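Equipment > Arms and booths > Packing booth 2

Urketti two-arm packing booth

Rail-mounted arms for bagging groceries, with the house rules for running them

We love this booth. It takes an ordinary job (move packets from a basket into a paper bag, don't drop any) and lets you work at it all day long with real shopping. Please read the page through before you ask for a slot, and read the part on bags twice.

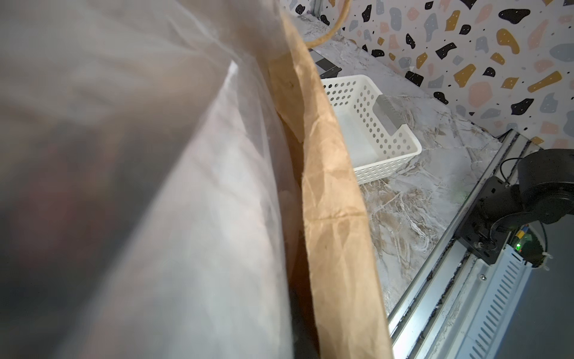
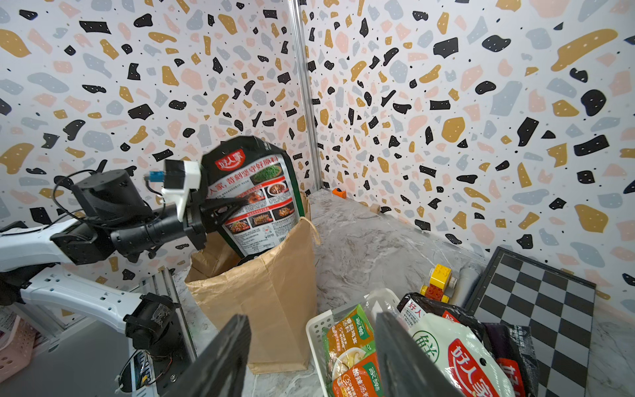 Tredum Workshop, Bench Automation Team

What you get
Two Urketti arms on aluminum rail, a two-finger gripper on each, and a small camera at the gripper. The stone-look top wipes down easily. The walls carry a busy black, mustard and pink print, and we're fond of it: a vision setup that only works against plain white won't get far in a kitchen!

Specifications
Arms: 2, Urketti, on carriages
Rail travel: 82 cm
Warm-up before first run: 10 minutes
Largest single item: one full stand-up food pouch
Controller: Ollemberg bench unit, shared with booth 1
Runs logged to date: 3,610
Training: required, one session

Before you switch on
Look along the rail from end to end. Grit and dust collect in the grooves, and paper bags shed more than you'd expect. Brush the channels out with the soft brush, never with compressed air, which only drives the dirt under the carriage. Check that the vented cover is screwed down and leave its slots open (no tape, no notes, no coffee).

Next the cables. The thin black ones looped around the joints need slack at both ends of the travel, so run each carriage slowly to its stops and watch them. If one pulls tight, stop there and find Aba Quartey. Please don't re-route it yourself, even if you're good at this. Colored wires near a board are hands off while the power is on, and a green light counts as power on.

Bags
Stand the paper bag up and open the mouth fully with your hands. Fold the handles outward. A twisted paper handle is just the right size to catch a gripper finger, and when it does, the whole bag goes over with everything in it. Creased bags are welcome, torn ones aren't.

Thin plastic bags are the tricky ones. They crinkle, they lean, they drift in front of a gripper camera and blur out half of what it sees. You can have one on the bench, but set it where neither arm has to look through it, and write in the log that it was there. Sandrine Huet added that rule in January and our logs have been so much easier to compare ever since.

Picking and lowering
Pinch pouches by the edge and keep your grip force at the low setting. Lower the item into the bag and let go inside it; a drop from above the rim is scored as a miss under our bench rules, even when it lands beautifully. One arm works over the bag at a time. The other one waits outside the bag's footprint, fingers still, until the first has cleared the rim.

Flat soup packets like to stick together in the basket. Stand them up a little before you start, and note that you did it. A run where a person reaches in after the start is still a useful run! Just mark it "assisted" and keep it.

Other things on the bench
Toys, a chessboard, a spool: they can stay, and we like a bench with some life in it. Two conditions. Everything has to sit clear of the carriages, and whatever is there at the start of a set stays put to the end of it. Moving the clutter halfway through spoils the comparison.

People
Hands stay out of the booth while either arm is live. Pause is fine for looking, full stop is for reaching. Tie back hair and sleeves. There can be up to 4 people at the booth, and one of them holds the stop button and does nothing else. We do this every single time, including for quick demos.

After your slot
Park both arms, empty the basket, brush the rail again and sign the log. Burst pouches go in the bin and get a line in the log too, with the grip setting you used. Worn finger pads go in the Górecki tin by the controller, and fresh ones are in the drawer underneath.

Rules last revised 24/02/2022. Booking and training: Aba Quartey. Questions about logs and scoring: Sandrine Huet.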